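Shop > Floors > Cleaning & Care > Mops

The Skesteo Flat Mop, Long Handle
Updated in December by Ermelinda Paiva

We sell one mop. We used to sell nine, and customers would stand in front of them with the expression of people choosing a headstone, so we kept the one we use ourselves and sent the rest back to their makers.

The Skesteo is a flat mop with a swivel head and a handle that goes long enough for Jaime Moreira, who is tall and complains about it. It comes with two washable pads. Buy a spare pair. You will put both of the first ones in the wash on the same evening and then drop a jar of beets.

It suits sealed wood, laminate, vinyl plank and most tile. It does not suit waxed or oiled boards, which want a dry dust mop and a more patient owner. If you don't know what your floor is, put a drop of water in a corner behind the door and wait a few minutes. If the drop sits there looking smug, the finish is sealed. If it sinks in and leaves a dark spot, put the mop down and call us.

How to use it

Wring the pad until you think it's dry, then wring it again. Most of the sad floors we hear about were drowned by somebody who loved them. Go with the grain, start at the far wall, and work toward the door you intend to leave by. Vesela Nedeljković in our repair shop once mopped herself into a pantry and had to eat crackers until it dried.

Skip the vinegar. We know about your grandmother. Her floor was linoleum and could have survived a flood. A capful of Marinho floor soap in a bucket of lukewarm water will do, and the bottle lasts so long that we make almost nothing on it.

Details

Handle: aluminum, twist lock
Pads: 2 in the box, machine wash warm, no fabric softener
Spare pads: $28 the pair
Warranty: 2 years on the head and handle, none on the pads, which are pads

The twist lock is the weak point. It loosens if you lean on the handle while talking on the phone, and the fix is a quarter turn to the right. The older Rorkham lock was stiffer and pinched everyone, so please stop asking us to bring it back.
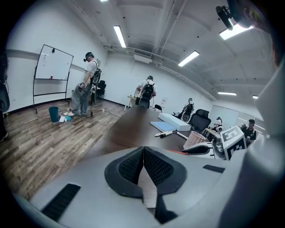 Orders placed before noon on Thursday go out that week. The box is long and awkward, and it won't fit in a parcel locker, so have it sent somewhere with a person in it. Returns are fine if the pads are unused. We do check, and Zulmira Barros would like you to know that she is the one who opens the bags.

Related items
Marinho Floor Soap, Unscented
Mikard Dust Mop for Oiled Floors
Felt Chair Pads, Stick-On
Bucket With a Proper Wringer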